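Why is some cheese orange?

Milk is white, so you might expect all cheese to be white too. Cheese starts out white, cream or pale yellow. Cows eat grass, and grass contains a yellow colouring called carotene. A little of it ends up in the milk fat.

To make cheese a deeper orange, cheese makers add a colouring to the milk. One of the oldest comes from the seeds of the annatto tree. It changes the look far more than the taste.

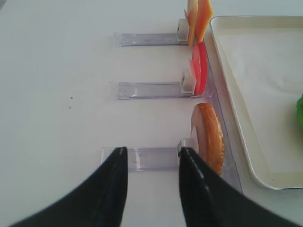 Thin square slices are often processed cheese. Ordinary cheese is chopped up, melted and mixed with salts that stop the fat leaking out. The warm mixture is spread flat, cooled and cut – that is how the edges get so straight.

More from Rovwood Kids
Why does bread go stale?
How butter is made
What is inside a seed?

Rovwood uses cookies to remember your settings. Accept | Manage cookies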